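Zestska Card Room League, minutes of the December committee meeting

In attendance: Irina Nedelcu (chair), Konach (club rep), Najjar (rules), Saler (minutes, under protest). Apologies from the Sunday table, who were playing.

Called to order at 7:10 p.m., ten minutes after the hand Najjar swore was his last.

1. Minutes of the previous meeting
Approved. Najjar asked that the phrase "Najjar was out of time" be changed to "Najjar had made his point." Refused.

2. Buy-in for the winter tournament
The chair proposed keeping it at $20. Konach wanted more, on the grounds that people fold too little when the money is small. It was pointed out that Konach has never folded at any price. Kept at $20, with one rebuy allowed in the first hour. A second rebuy was discussed and will go on being discussed, elsewhere.

3. Seven-card stud
Najjar moved that at least one evening a month be given over to stud, hold'em having "eaten the league whole." Saler said the last stud night drew four players, two of whom believed they were playing hold'em until fifth street. Motion carried, 3 to 1. First stud night to be set once Najjar has written a rules sheet that fits on one side of paper. He was reminded that the Omaha sheet ran to five.

4. Chips
The league owns 804 chips, counted twice by the chair, which is four more than it bought. Origin of the extras unknown. They are green, they are worth nothing here, and they will be taken out of play. Konach offered to look after them and was thanked.
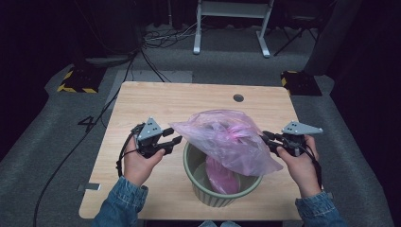 5. Table conduct
The chair had received complaints on three subjects: slow play, splashing the pot, and commentary by players who are out of the hand. On slow play, any player may now call the clock, after which the person thinking has one minute to finish. On hands, the rule is that both stay above the table whenever cards are live, and denim sleeves are fine at any length. Chips go in front of the player and the dealer pulls them in. Commentary was debated at length, mostly by way of commentary. First offense a warning, second offense a missed hand, third offense a turn at taking the minutes.

6. Accounts
Balance stands at $400 after room rental. Saler asked whether any of it could go toward new cards, as the seven of clubs in the red deck has a crease that every regular can read from across the room. Agreed: two new decks. Konach voted against and would not say why.

7. Tournament seating
There are 18 entries so far, to be seated at two tables of nine. Seats drawn by card. Married couples may ask to be separated; one already has. If entries go past twenty we open a third table and Najjar deals until the first elimination.

8. Any other business
Irina Nedelcu asked who had eaten the pretzels bought for the tournament. No answer was recorded.

Actions: Najjar, stud sheet. Saler, decks. Konach, return the box of green chips to the cupboard, where it was when item 4 began.

Closed at 8:35 p.m. Cards were in the air by 8:36.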